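# Why Do Clothes End Up on the Floor?

I think about floors a lot - more than most grown-ups, I bet. Floors are where socks, shirts and towels go when they have nowhere better to be.
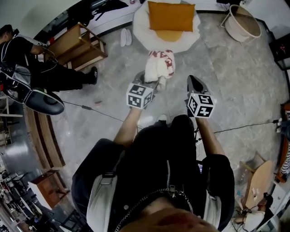 Okine wrote in to ask why a cloth always lands in a crumpled heap and never lies flat like a sheet of paper. Great question, Okine!

Cloth is made of threads, and there can be more than 1,000 of them in one towel. The threads go over and under each other, and they can all slide and bend a little. Paper is stiffer, so it holds its shape when you let go. Cloth just flops wherever gravity pulls it (I love that about cloth, except on laundry day).

So how do you pick one up without making a bigger mess? Try my way:

1. Pinch the cloth near an edge and lift it slowly.
2. Find 2 corners that are next to each other, and hold one in each hand.
3. Give it a shake. The wrinkles drop out, mostly!
4. Bring the corners together and fold.

Now it needs a home. A round woven basket is my favorite, because you can toss things in from the couch. Shelves with open spaces are good too - you can see what you've got without opening a single door. Pillows go back on their seats, and slippers like to sit side by side so your feet can find them in the morning.

Want a game? Set a timer for 90 seconds and see what you can get off your bedroom floor before it beeps. I got 20 things once, and 11 of them were socks. I still don't know where the other sock went.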